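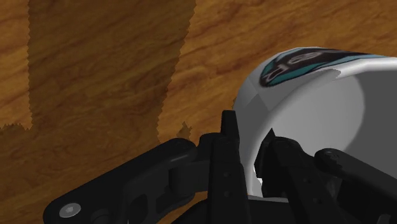 Figure 4-1. Wrist view, mug task, fingers on either side of the mug wall.

Home | Setup | Collecting | Export | Support
9 min read

4. Recording demonstrations in simulation

This section covers recording a set of examples by teleoperation in the Drevis simulator. It assumes that you have installed the software (section 2) and paired your hand controller (section 3). If the controller light is amber, go back to section 3 before you continue.

A demonstration is one complete try at one task, from the home pose to the release. Drevis stores the joint positions, the gripper command, both camera views and the task sentence for each one. Policies trained with the Hellwig trainer need all four. If any is missing, the trainer skips the file without a warning.

4.1 Before the first take

1. Open the Collecting tab and load the Bunditberg room.
2. Select the mug task. The task sentence appears in the bar at the bottom. Do not edit it. Two wordings of the same task are treated as two tasks.
3. Check that both views are live. The wrist view should show the gripper fingers and whatever is under them. The room view should show the arm and the tabletop.
4. Set the random seed to 1242 for the practice takes. Practice takes made with this seed are left out at export.
5. Press Home and wait for the arm to stop.

Note: Shadows are on by default. Leave them on. A policy trained without shadows does poorly when they are switched back on at test time.

4.2 Recording a take

1. Press Record. The timer starts on your first movement.
2. Bring the gripper over the mug and slow down before the fingers reach the height of the rim.
3. Open the fingers and straddle the wall, one finger inside the mug and one outside. Use the wrist view for this step. The room view is too far away to judge the gap.
4. Close the gripper fully and hold for one second.
5. Lift straight up, move to the target, lower, and open.
6. Press Stop once the fingers are clear.
7. Mark the take Keep or Discard. Takes left unmarked are discarded when you close the session.

Caution: Do not push down while the fingers are closing. The simulator allows a small overlap between the finger and the mug, and a hard push can throw the mug off the table when the overlap is resolved. Discard any take where this happens, even if you recover.

Note: A missed first grasp is not a reason to discard. Back off, try again and keep the take. Keep no more than one retry per take.

4.3 Changing the layout

Press Shuffle between takes. This moves the mug and the other items on the table. The room and the arm base stay where they are. Look at the room view after each shuffle. If an item has landed against the mug so that neither finger can get past the wall, shuffle again.
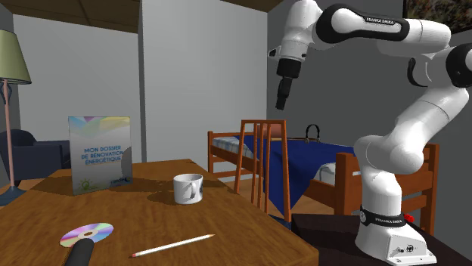
Hadi Saab disagrees with that last instruction and asked for his view to be printed with it: "I keep the blocked layouts. I nudge the other item aside with closed fingers and then go for the rim. If you shuffle every hard one away, the policy never learns what to do about it." You can work this way if everyone recording for the same set does the same. Write it in the session notes before you start.

4.4 How many takes

The time limit for a single take is 3000 steps. Drevis stops recording at that point and marks the take Discard. Most operators finish the mug task well inside the limit.

For a first training run, record 89 kept takes. The starter configuration in Hellwig is set to this number, and a smaller set will stop at the loading stage. To use a different number, change min_takes in the configuration file.

If two people share the work, have each of them record under a separate operator name. Differences in speed between operators are easier to trace that way.

4.5 Closing the session

1. Press End Session.
2. Play back the first and the last kept take. Check that the gripper command changes at the same moment as the fingers move in the wrist view. If it lags, see section 7.2, Controller delay.
3. Fill in the notes field with the operator name, the layout rule you followed and anything unusual.
4. Export to the Gindwood format. Leave "Include discarded" unchecked.

Questions about the export format go to Raimo Laaksonen through the Support tab. Attach the session log to your message.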